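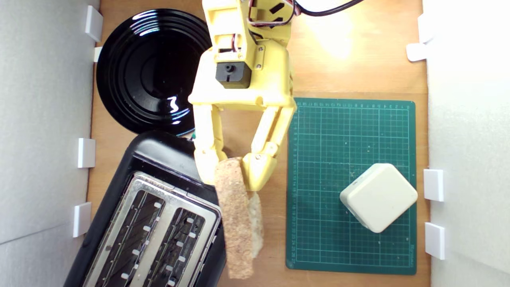
Pastberg Bread Share: Your Questions Answered

Thank you so much for your interest in the bread share! We get a lot of the same questions by email (and over the counter on pickup days, usually while there's a line), so we've gathered them on one page. If yours isn't covered, write to us anyway. We do like hearing from people, even if it takes us a day or so to get back to you during the busy part of the week.

What is a bread share, exactly?
You pay ahead for a season of bread, and then you come by once a week and pick up your loaves. It works a lot like a vegetable box from a farm. Paying ahead lets us order flour in larger amounts, and you get a better price per loaf than you would walking in off the street.

How many loaves do I get?
A full share is 2 loaves a week and a half share is one. Most couples are happy with a half share, though we have a few who went up to the full one by their second season and never looked back. A season runs 9 weeks.

Do I get to choose the bread?
Partly. One loaf is always the Cornow, our everyday country loaf, made with a bit of whole wheat and a long overnight rise. The other changes from week to week. We've done seeded rye, potato and chive, oat porridge, and a walnut loaf that people still ask about, and we send out the plan on the first of the month so you know what's coming. Half shares can pick either one, as long as you tell us by noon the day before pickup. If we don't hear from you, we'll bag up a Cornow.

Where and when do I pick up?
At the bakery on Jelon Street, from 3:30 until 6:30 in the afternoon. Use the side door, the one by the bike rack, and give the name on your share. Please bring a bag if you remember!

What if I can't make it?
Send a friend, a neighbor, a teenager, anyone who can tell us your name. If you let us know before closing, we'll keep your bread on the shelf until noon the next day. After that it goes to the community fridge at the library, and we can't swap it for another week, much as we'd like to. For vacations it's different: give us a week's notice and we'll move up to two pickups to the end of your season.

Can you slice it for me?
We can, but we'd gently talk you out of it. A whole loaf keeps far better than a sliced one, and the Cornow really wants to cool all the way through before anybody takes a knife to it. If slicing at home is hard on your hands (we have several members with arthritis, so please don't be shy about asking), put a note on your share and we'll run it through the machine every week.

How should I store it?
Cut side down on a board for the first day, then in a paper bag or a bread box. Plastic keeps the crumb soft but turns the crust leathery, so it depends which one you care about more. Please don't put it in the refrigerator. Bread goes stale faster in there than it does on the counter.

Does it freeze?
Beautifully. Slice it first, wrap it well, and toast it straight from the freezer. We like it best within a month or so.

My loaf is very dark on the outside. Is it burned?
We bake on the dark side on purpose, for the flavor. If you'd like a paler one, ask at the door and we'll look through the rack for you.

Do you have anything gluten-free?
I'm afraid not. We have one small room, and there's flour on every surface in it. The weekly loaves may also contain nuts, seeds, or milk, and even the plain ones share our bowls and bench, so if you have a serious allergy we don't think our bread is a safe choice for you.

What's the Mägi loaf I keep hearing about?
It's a dense, dark rye with caraway and a little molasses, baked in a lidded pan. We only make it in November and it's an extra, outside the share. Members get to order first. It needs a full day's rest before you cut it, and very thin slices, and plenty of butter.

How do I sign up?
Fill in the form at the counter or email us for a copy. The next season opens in May, and current members hold their spots until the middle of the month. You can pay all at once or in 2 parts, by card or check.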